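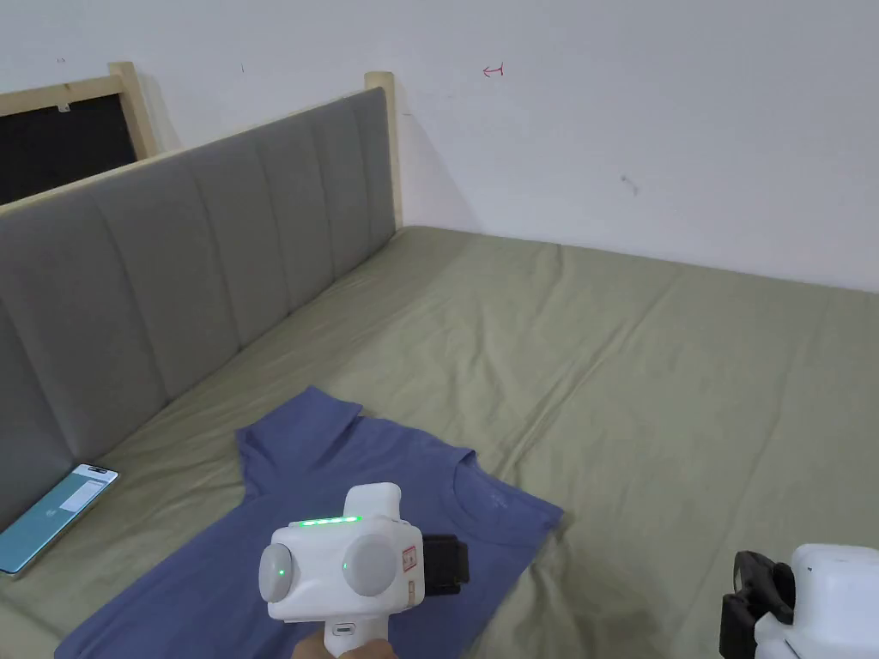
Section 4 – Préparer et conduire la démonstration « pliage d'un T-shirt »

Cette section s'adresse à la personne qui présente le poste de pliage pendant une journée portes ouvertes ou une visite de groupe. Elle suppose que les sections 1 à 3 sont déjà lues et que les deux pinces à main sont appairées avec l'ordinateur de la salle. La version présente a été relue par Iida Harju après la visite de l'atelier Imine, le 13 septembre 2022, et elle remplace la feuille volante qui circulait avant.

La démonstration montre aux visiteurs comment une personne enseigne un geste au robot : elle plie le vêtement elle-même, avec une pince dans chaque main, et les mouvements sont enregistrés. Le robot Verbruggen n'est pas présent sur ce poste. Il se trouve au poste suivant, décrit dans la section 5.

4.1 Ce qu'il faut avoir

– les deux pinces à main, gauche et droite, avec leurs batteries chargées ;
– un T-shirt à manches courtes, de couleur unie et différente de celle du drap ;
– un lit fait avec un drap uni, sans couverture ;
– le téléphone avec l'application Predbridge ouverte ;
– un chiffon sec pour les doigts des pinces.

Note : nous préférons un T-shirt bleu sur un drap vert clair. Un T-shirt gris sur le même drap a été essayé en mai et les visiteurs du deuxième rang ne distinguaient plus les manches.

Note : un vêtement neuf est souvent trop raide. Lavez-le au moins 3 fois avant de l'utiliser devant le public.

4.2 Avant l'arrivée des visiteurs

1. Allumez les deux pinces par un appui long, jusqu'à ce que les voyants s'allument en vert. Si un voyant reste rouge, changez la batterie et recommencez.

2. Posez le téléphone sur le lit, à côté de la tête de lit, écran vers le haut. Il doit rester hors de la zone de pliage pendant toute la séance.

3. Tendez le drap avec la main. De petits plis ne gênent pas. Un gros pli sous le vêtement gêne beaucoup, parce que les doigts de la pince risquent de prendre le drap avec le tissu.

4. Étalez le T-shirt à plat, les deux manches ouvertes. Il n'est pas nécessaire de le repasser.

5. Fermez et ouvrez chaque pince cinq fois à vide. Le mouvement doit être libre et sans bruit de frottement.

6. Vérifiez dans l'application que le nom de la session est correct. Pour les portes ouvertes, le nom commence toujours par « Zorcombe », suivi du numéro du groupe.

Attention : ne nettoyez jamais les optiques des pinces avec de l'alcool. Utilisez uniquement le chiffon sec.

4.3 Accueil du groupe

Un groupe ne doit pas dépasser 12 personnes. Au-delà, ceux qui sont derrière ne voient pas le lit et ils commencent à se déplacer pendant l'enregistrement. Demandez aux visiteurs de rester au pied du lit, et gardez libre le côté où travaille l'opérateur.

Commencez par dire en deux ou trois phrases ce qui va se passer. Les explications longues sont mieux reçues après le premier pliage, quand les gens ont déjà vu le geste. Selorm Owusu, qui a présenté le poste à Imine, recommande de laisser d'abord un court silence pendant le pliage et de parler seulement ensuite. Nous avons gardé cette recommandation.

Attention : prévenez toujours les visiteurs que les pinces filment. Une personne qui ne souhaite pas apparaître se place derrière l'opérateur. Si quelqu'un entre dans le champ malgré tout, marquez la prise comme « à supprimer » dans l'application.

4.4 Le pliage, pas à pas

1. Prenez une pince dans chaque main, les doigts ouverts. Tenez-les au-dessus du vêtement sans le toucher, et attendez le signal sonore de l'application.

2. Saisissez une manche avec la pince la plus proche et ramenez-la vers le centre du T-shirt. Faites la même chose avec l'autre manche.

3. Pincez le bas du vêtement aux deux coins. Serrez doucement : le tissu doit être tenu, pas écrasé.

4. Levez les deux pinces en même temps et amenez le bas vers le col. Ce mouvement est le plus difficile pour un débutant, qui lève presque toujours une main avant l'autre.

5. Ouvrez les doigts, reculez de quelques centimètres, puis lissez le dessus avec le dos des doigts fermés.

6. Déplacez le T-shirt plié vers la tête de lit, pour libérer la place. Refermez la pince jusqu'à ce que les deux pointes se touchent et gardez-la immobile au-dessus du drap. L'application comprend cette position comme la fin de la prise.

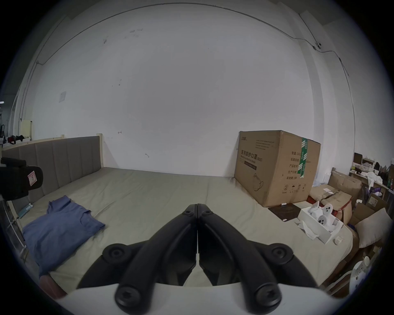
4.5 Faire essayer un visiteur

Après deux pliages par l'opérateur, vous pouvez proposer un essai. L'âge minimum est de 12 ans, avec un adulte à côté. Un seul visiteur à la fois tient les pinces.

1. Arrêtez l'enregistrement, ou ouvrez une session séparée avec la mention « essai ».

2. Donnez d'abord une seule pince, et laissez la personne prendre un coin du tissu et le relâcher.

3. Donnez la deuxième pince quand le geste est à l'aise.

Attention : les articulations des doigts peuvent pincer la peau. La main libre ne doit jamais passer entre les doigts de la pince, même quand celle-ci est éteinte.

Note : les visiteurs demandent souvent combien de prises il faut. Vous pouvez répondre que notre collection de pliages compte 1 337 prises à ce jour, et que 17 opérateurs y ont participé. Évitez de promettre une date à laquelle le robot pliera sans aide.

4.6 Si quelque chose ne marche pas

Le signal sonore n'arrive pas : le téléphone est probablement en mode silencieux. Vérifiez aussi que l'application est restée au premier plan.

Un doigt se ferme moins bien que l'autre : contrôlez les vis des pivots avec la clé hexagonale de la trousse. Un quart de tour suffit en général. Ne serrez pas plus, sinon le doigt devient dur.

La prise se termine trop tôt : l'opérateur a fermé la pince pendant le lissage et l'a gardée sans bouger. Recommencez en continuant le mouvement jusqu'au bout du tissu.

4.7 Après le départ du groupe

Éteignez les pinces, essuyez les doigts et mettez les batteries en charge. Attendez que le téléphone affiche « transfert terminé » avant de fermer l'application. Notez sur la fiche du poste le numéro du groupe et les prises à supprimer, puis dépliez le T-shirt pour le groupe suivant.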